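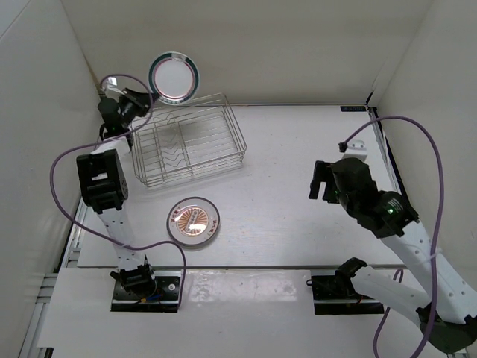 Unit 4: Looking over a bench-top two-arm kit

Handout for the evening section, 2022-11-28
Prepared by Veronika Gasser, with the parts list checked by Tanner Kowalchuk

Welcome back, everybody. Last time we spent a good while on the question of what a small shop or a school lab is paying for when it buys a robot kit, and I promised we would take one real offer and go through it slowly. The one we are using is the Skellico two-arm cell, dish-handling package. Please keep your notes from Unit 3 close by, as we will borrow the scoring sheet from there and I have not reprinted it (sorry, the copier and I are not on good terms this month).

4.1 What comes in the package

The offer covers two arms with grippers, the walled white enclosure, the mounting plates, and a year of support from the Flomholm office. Plates and a wire rack are left to the buyer. I rather like that, to be fair to Skellico, as everyone's dishes are different and you may as well practice on the kind you own. The price sheet gives 2000 for the yearly support renewal, and you should carry that number into your worksheet as a running cost. Do not fold it into the purchase price! Several very good students did that in September and ended up with a lovely-looking kit that cost nothing to keep.

4.2 The rack task

The package is sold around one job: pick up a plate, bring it over the rack, stand it between the wires. It sounds like nothing at all if you have ever done dishes, and it is a fine test all the same. A plate held upright by its edge leaves the arm very little to hold on to, and the wavy dividers ask for the plate to be turned to match the rack, which in our setup sits at an angle to the table. The second plate lies flat, and that is a different problem altogether - how do you get two fingers under a rim that is nearly touching the tabletop? Think about it before you read Réjean Zacharias's notes in the back of the packet. He has strong feelings on the subject.

4.3 Cables

Look at how the purple cables run. Each arm has a long one that leaves the arm near the gripper end and swings out in a wide loop. Loops like that give the joints room to move, and they also take up space that the other arm might want. When you score a kit for layout, write down where the slack goes. Brock Vachon takes off points for any loop he can catch with his elbow, and I have come around to his way of thinking.

4.4 Scoring

Use the sheet from Unit 3, with up to 8 points for each line. Score reach, grip, cable layout, ease of cleaning and paperwork. The Nistwood manual runs to 62 pages and you are not expected to read it all, only the setup chapter and the part on status lights.

For next time

Bring your filled-in sheet and one question you would put to the seller. Chantal Lemieux will be joining us to talk about the Martinelli kit, so we can compare the two.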